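Print | E-mail

Small exporters: is Skolollow freight pooling worth it?

pichonfan92
Our first pooled shipment left in April and I'm thrilled! Two pallets of tea tins, and we paid for the space we used, no more.
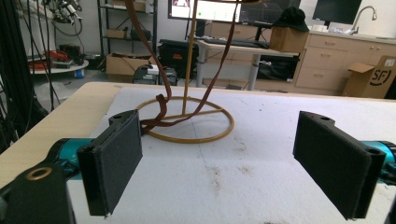

Customs papers were done by Ernar, who answered every daft question I had. Orders from abroad are up 20% on last spring and I'd love to hear how others are getting on.

turnach_lane
Good for you, but pooling is slow. Ours sat at the port waiting for the box to fill. I'd pay extra for my own.

Shu-fen Wei
Depends what you sell! Ceramics can wait, so we pool everything (100 cartons last time) and the saving went straight into a second kiln.

turnach_lane
Fair enough for ceramics. My buyers fine me for late delivery.

pichonfan92
Ouch, mine don't! Shu-fen, do you insure per carton or for the whole lot?

Shu-fen Wei
Whole lot, much less paperwork.

Print | E-mail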